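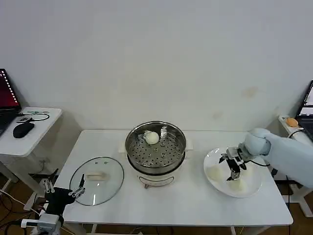

Bun Night, in Two Pictures
1 min read

Three buns, one steamer, one plate. The lid sits off to the left, where lids go to be forgotten – Humaira Soomro has stepped over worse.

The other end of our see-through habit. Clear and round on white, it gives you mostly a rim to go by.
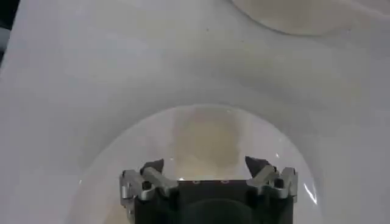
We'd still take plain buns over filled ones. Filled ones start arguments.

Comments
Loretta Castellanos: One bun left in the steamer is mine.
Humaira Soomro: Get in line.

Recent
Brila market, with rain
19 jars, no labels
Soup at Nusdale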